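4. Recording demonstrations with the two hand-held grippers

This section explains how one operator records demonstrations for the Skamham learning set. Read section 3 (charging and pairing) first. If your grippers still have the old firmware, do not start. Ask Idris Samuel for the update file.

4.1 What you need

Two hand-held grippers, left and right, from the same case
The laptop with the Clemska recorder installed
The printed task card for the session
The objects that are named on the card, and no other objects in the work area
A soft dry cloth for the lenses

Note: the grippers in one case are calibrated together. Do not take the left one from case A and the right one from case B. The recorder accepts it without any warning, but the hand-to-hand distance in the files will be wrong.

4.2 Before the first recording

1. Put the laptop on the desk and open the recorder. Choose "New session" and type the number of the task card.

2. Switch on the left gripper, then the right gripper. Wait until both names are green in the device list. This can need 20 seconds.

3. Wipe each lens one time with the cloth. Do not use alcohol, because it leaves a thin film which makes the lights look soft.

4. Check the square marker on each gripper. It must be flat and clean, and all four corners must be glued down. A marker with a lifted corner has to be replaced before you record anything. New markers are in the lid of the case.

5. Open and close each gripper fully, five times. Watch the width value on the screen. When closed it must return to zero. If it stays at 2 or higher, do the zero procedure in section 3.6.

6. Free disk space is shown at the bottom of the recorder window. You need 300 GB for a full day. With less than this, copy the old sessions to the server first.

Caution: do not hold a gripper by the fingers. The soft part of the finger can come off its base, and the glue is weak when it is warm.

4.3 The mapping walk

The software must know the room before it can follow the grippers in it. For this we make one short recording without any task, which we call the mapping walk. Make a new one every time when somebody moved the furniture or changed the lights.

1. Hold both grippers in front of your chest with the lenses pointing away from you.

2. Press the record button on the left gripper. You hear one beep.

3. Walk slowly along the work area, from one end to the other end, and come back. Move the grippers up and down a little while you walk.

4. Stop at the place where you started. Hold still and count to three.

5. Press the button again. You hear two beeps.

Open the quality page and read the number of map points. Our best map in October had 2349 points, and we use that map as the reference. A much lower number normally means that you walked too fast or looked too long at a plain white surface.

4.4 Recording a demonstration

1. Put the objects in the start positions from the task card.

2. Bring both grippers to the rest position: elbows close to the body, fingers open, each lens looking to the work area.

3. Press record, wait for the beep and then wait one more second.

4. Do the task at a calm speed. Do not stop in the middle to think. If you forgot the next step, finish the recording and mark it as "bad".

5. Return to the rest position and press the button again.

6. Mark the recording: "good", "bad" or "check". Use "check" when you are not sure. Beca Howells looks at these every evening.

7. Put the objects back, but not in exactly the same place. Move each object some centimeters and turn it a little. The system learns very little from copies of the same start.

One set is 44 demonstrations. After each set, take a break and put both grippers on the stand. The hands get tired earlier than you feel it, and tired hands make short, nervous movements which are visible in the data.

Note: a mistake that you repair is welcome. If an object slips and you pick it up again in one natural movement, mark it "good" and write "recovery" in the comment field. Loan Đỗ collects these for a separate training run.

Caution: never reach with your free fingers to help the gripper. Every contact with an object must be made by the gripper. A demonstration with a helping finger is "bad", also when the task was completed.

4.5 End of the session

1. Press "Close session". The recorder now checks every file - do not shut the laptop during this.

2. Switch off both grippers and put them in the case with the fingers closed.

3. Write the session number and your name in the log. For sessions in the Brelen room, write also which ceiling lights were on.

If one file has a red cross, try "Repair" one time. If the cross is still there, leave the file where it is and tell Eleri Pugh. Please do not delete it by yourself.

4.6 What the cameras should see

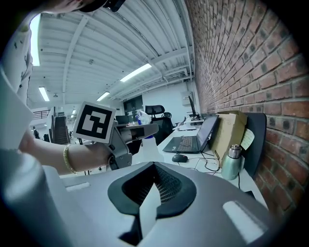
The tracking of each gripper depends on fixed details in the room, and the operator can help a lot by choosing a good direction to stand. Before you start a set, look at the live view of both grippers and ask yourself what in it will stay still. A brick wall like the one on the right side is very useful, with its many joints and dark patches, and the long ribs of the ceiling give lines too, but these are similar to each other and should not be the only thing in view. The bright light panel gives nothing to follow, so turn a little if it fills too much of the view. People in the background are acceptable when they are small and far, as the ones near the stairs. Check also that the marker on the other gripper is visible when both hands work close together. Your sleeve or the edge of a loose top must not hang over it, so roll up long sleeves before you begin.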